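I have stopped believing recipe times. The Grarnon baking site says its walnut loaf takes 2 minutes to mix, and I'd like to see whoever managed that with cold butter.
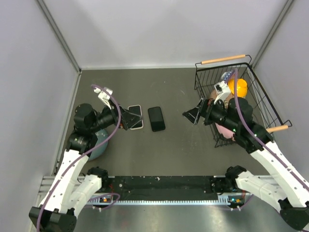

Recipe writers start the clock after the nuts are chopped and the pan is lined. Kinga Barta's plum cake is the worst case I know - good cake, fantasy schedule. I follow it on my phone, a black one like the phone lying flat under the gripper there, and the screen goes dark long before the plums are pitted.

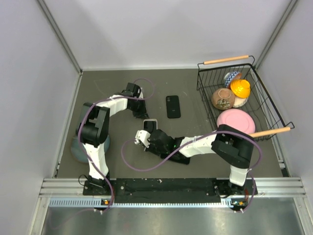
Anikó Fodor tells me the short times get people baking. Maybe. They also get people eating at ten at night. Print the real time, chopping included, and I'll decide if I want cake that badly.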